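I have now used the Garnemura hand-held gripper pair for four weeks, so I can write the review that I promised. It will be a thread. I bought the kit with our own budget and Wieczorek has not seen these posts.

For those who missed my first posts: we record manipulation demonstrations in our small workshop in Testcombe. We already had one robot arm and very little patience for teleoperating it. With Garnemura you hold the grippers in your hands and do the task yourself, and the arm can learn from it later.

We took the wired version. The price was 700 pounds for the pair, without computer. There is also a battery version, which I have not tried, so please do not ask me which one is better.

Set-up was one afternoon. The manual is good up to the chapter about calibration, and then it becomes very short. I had to write to support to learn that both grippers must be closed fully before you start the software. They answered the next morning and were polite.

First task we tried was lifting bottles out of a cardboard box by the cap. It sounds easy. The box has walls and torn flaps, the bottle leans, and you must come in from above with a tool that is longer than your own fingers.
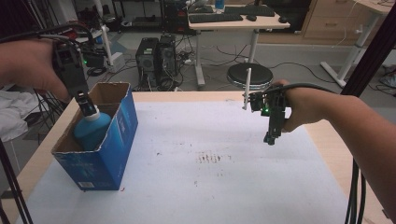
It took me a few days to stop moving like a human hand. With your own hand you correct everything at the wrist and you do not notice it. With the gripper you must bring the elbow too, otherwise the fingers come in at a wrong angle and push the cap away.

The weight is fine for short sessions. After 12 recordings in a row I want a break, mostly for the thumb. My colleague with bigger hands says the trigger is too near to the palm. For me it is the right distance. I would like an adjustable one.

Cables. They are the weak side of the wired version. They pull a little on the wrist when you reach far over the table, and if you cross the hands you will regret it. I run them back along the forearm and fix them with a soft strap. Wieczorek should put two straps in the kit, they cost almost nothing.

The small green light on each gripper is more useful than I expected. I look at it before each recording, a habit now. Once I did not look, and I recorded a whole session with only the right side.

About the fingers. They are flat black plates with a slightly rough face, and they hold a plastic cap well. With thin things like a sheet of paper or a coin I have mostly failed. Soft pads are sold separately. I ordered a set in March from another supplier, for an older tool, and they do not fit on this one.

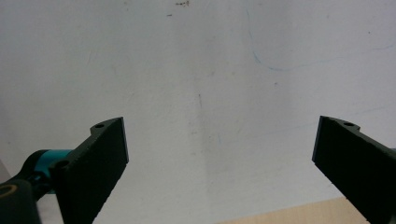 I should also write about the wrist camera, because this was the reason we chose Garnemura and no cheaper kit. Both fingers stay in view when they are open, and I can check from the video alone if a grasp was bad. This saves me a lot of time in the evening.

What I do not like is the exposure when you pass over white surfaces. It needs a moment to settle. In the settings you can lock it, but the setting is forgotten at each restart. I have reported it. The answer was "known", without a date.

The software is called Zoltis and comes with the kit. Recording is one key, deleting a bad take is another key, and they are next to each other on the keyboard. You can guess how I know this. You can change the keys in a text file. Do it on the first day.

Export is clean. Each take is one folder with video, finger opening and position, and all have the same clock. We have 300 good takes from the box task now, and I had to repair the timing in none of them. With our former set-up I lost hours every week on this.

Position tracking is good over the table and less good near its edges. If I turn my back a little towards the wall the position jumps sometimes. Zoltis marks such takes in orange, so at least you see it and can repeat the take.

Somebody asked if a beginner can use it. Yes, after one day. Good takes come later. I give new people the bottles without the box first, then the box with one bottle, and only then I let them use both hands.

Would I buy it again? Yes, the wired one, at this price, for table work. If your task needs walking between rooms, or very small objects, I would wait and borrow a pair before you pay.

Next I will try folding cloths with two hands. If you have the soft pads from Wieczorek, please write me how long they last before the surface gets smooth.

Posts by Dragica Bošković, Testcombe | Contact | © November 2025 | Back to top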